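4.2 Choosing where to close the fingers

Readers who have followed us this far will know that Uvus, our planning layer, hands over a target pose and then more or less steps out of the way. For rigid things that has served us well enough, and we were fond of how little code it took. Cloth was another matter. A folded cloth has no single pose worth the name, and in our early trials the planner would happily pick a point in the middle of the fabric, where there was nothing for the fingers to get hold of, and then report with great confidence that the plan was sound.

We therefore split the problem in two, and we should like to spend a little time on how, as the split gave us more trouble than the learning did. The first part, which we call the edge proposer, looks at the wrist view and marks stretches of cloth boundary that the fingers could straddle. The second part scores each stretch by how far the gripper would have to turn to meet it squarely, and by whether another cloth lies close by. Both parts run inside Torkeo, the same message layer that carries the joint commands, so a proposal and the motion that follows from it share one clock. (We tried two clocks. We do not recommend it.)

The proposer was trained on 451 demonstrations recorded with the hand-held gripper, and a further 58 were kept back for testing. Each was cut into short clips ending at the moment the demonstrator began to close the fingers. We had first labelled the clips by the colour of the cloth, thinking this would help the network to tell one layer from the next, and it did help, right up until we changed the cloths. Labels drawn along the boundary itself took longer to make but carried over far better. Figure 6 gives a wrist view of the sort the proposer is asked to deal with.

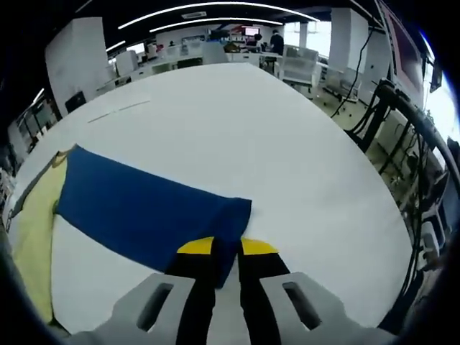 Figure 6. Wrist view with the finger tips at the lower right end of the folded blue cloth. The pale yellow cloth lies beneath it and to the left.

Cyprian Kalinowski, reading a draft of this section, asked whether the score ought to care about neighbouring cloths at all: if the proposer finds a good corner, he wrote, then "the layer underneath is a matter for the controller, and you are making the planner do somebody else's washing." It is a fair point and we went back and forth over it for most of May. In the end we kept the neighbour term but made it small, and moved the greater part of the work into the controller, which now lifts a little before it pulls.

The proposer is allowed 100 milliseconds per view, after which Uvus goes ahead with the last good answer it has. This is a blunt rule, and we would gladly swap it for something gentler, but it keeps the arm from dithering over the table while two nearly equal corners take turns at winning.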